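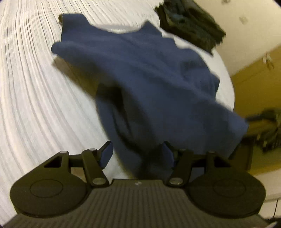

A navy garment on striped fabric. Dark clothes show wear sooner than pale ones.

The mending shop in Todbridge opens at 9 in the morning, and by 9:15 there is usually a line at the counter. Most people bring one thing in a shopping bag. They put it down, point at the hole and ask what it will cost.

Clementina Veloso has run the place for 11 years. Before that she sewed curtains for hotels, a job she describes as hemming the same rectangle until your back gives out. She charges by the repair, with the prices written on a card by the register. A split seam is the cheapest. A new zipper in a winter coat is the most expensive, and she tells customers the price before they take the coat out of the bag.

Last year the shop took in 311 coats alone. October is the worst month. People pull their coats out of the closet on the first cold morning, find the lining hanging down, and want it back by evening.

"They had all summer," Veloso says. "I had all summer too. I could have done it in June."

Not long ago there were few shops like this one left. Clothes got cheaper, and a repair that cost half the price of a new shirt made little sense to most families. The older menders in the region retired and their machines were sold or put in basements. Veloso bought her main machine from a tailor in Pumel who was closing up. It is heavy, it only sews straight, and she has never had to replace anything in it except the belt.

What changed is harder to pin down. Rents and grocery bills went up, and people got more careful. Some customers say they are tired of buying the same pair of pants every year. Others have one piece of clothing they like and can't find again. 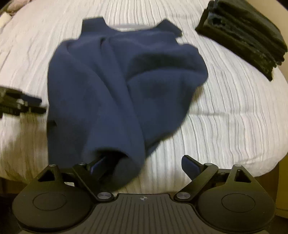 The wide neckline on a navy garment. Necklines and shoulders take much of the strain when clothes are pulled on and off.

Mélanie Girard falls into the last group. She teaches an evening mending class at the library in Onoritz, up to 12 people at a time, and she started because of a cardigan. She had worn it through at both elbows and wanted it fixed. The quote she got was fair, but she decided to learn how to do it herself. It took her most of a winter. The first elbow is still lumpy.

Her class runs for two hours. Students begin with a button, which many of them have never sewn on, and move on to a running stitch and a patch. Darning comes in the third week, and some people drop out at that point. Girard doesn't try to talk them out of it. Darning is slow and the light in the library is poor.

Her oldest student so far was 70, a retired bus driver who wanted to fix his own work gloves. He now does the neighbors' as well.

Veloso and Girard disagree about visible repairs. Girard likes a patch in a bright color and tells her students not to worry about matching thread. Veloso matches everything. She keeps 66 spools on the wall behind her, many of them some kind of black or blue, and she will carry a coat out to the sidewalk to check the thread in daylight. If a customer can find the repair without being told where to look, she does it over.

They do agree on washing. Both say most of the damage they see comes from the laundry: water too hot, dryers run too long, zippers left open so the teeth chew on whatever is next to them. Close the zipper, turn dark things inside out, and hang up what you can – that is the advice on the back of Veloso's price card.

She has been asked to open a second shop in Yu and has said no twice. She would need another person who can do linings, and the one she trained moved away in the spring.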